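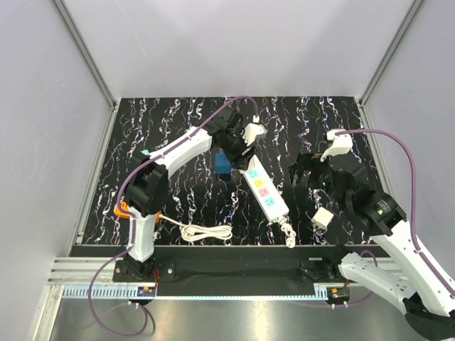

Two-arm test cell with power strip, coiled cable and plug adapter on the work surface.

News > Home & Workplace Technology

CAN A MACHINE TIDY A CABLE YET? SURNANCE PUBLISHES FIRST CHORE RESULTS

Parport, December — Surnance today releases the first results from its chore trials, run at the company's Parport workshop together with software firm Finumix. Short version: some jobs yes, some jobs no, and cables are still a pain.

The trials ask a plain question. Can a pair of robot arms do the small dull work that fills a day at home or on a shop floor? Putting things back in a box. Picking up a plug. Coiling a lead and leaving it where the next person can find it. No factory line, no parts made specially to be easy to grip. Ordinary bits and pieces.

Results so far cover 600 attempts, split evenly — 300 with solid objects, 300 with cables and anything that has a cable on it.

Solid objects went well. Blocks, adapters, small boxes: 97 per cent picked up and put down in the right place without help. Most of the misses were objects lying on a side the software had not met much in practice.

Cables are another matter. Surnance is not giving a single score for this part as the jobs differ too much from one another. Picking up a loose plug, fairly dependable. Straightening a short lead, getting there. Coiling a long one, slow, and often needs a person to step in and start it again. Pushing a plug into a socket is the hardest of the lot, and the company does not yet count it as working. A plug a little bit off line will not go in, and the arms are not good at feeling why.

Speed is the other gap. A member of staff at Domański, the hardware retailer whose returns desk suggested several of the tasks, can check and re-wrap a returned extension lead in well under a minute. The arms are nowhere near that at present. Domański has said it will not put a cell in a store until they are closer, and Surnance agrees with that.

"We get asked every week if the thing can do the washing up," said a Surnance spokesperson. "It can't. It can put a plug adapter in a tray all day long and not get bored. Somewhere in between is were we are working."

What happens next:

— Phase 2 starts at Parport in the new year, with longer leads and more clutter on the table.
— Finumix will rework the software for plugs and sockets, the weakest area so far.
— Domański will send a fresh batch of returned goods, tangled as they came.
— First look at cloths and small laundry, if time allows. No promises on folding.

No product is being launched with this release and there is no price or date for one. Surnance expects shop returns desks and repair benches to see useful machines before kitchens do — benches stay put, and the same jobs come round again and again. Homes are harder. Every drawer is differnt.

A full table of tasks and scores is available on request from the Surnance press desk. Workshop visits for trade press can be arranged, mornings only please.

About Surnance
Surnance builds and tests two-arm robot cells for light handling work. Based in Parport.

ENDS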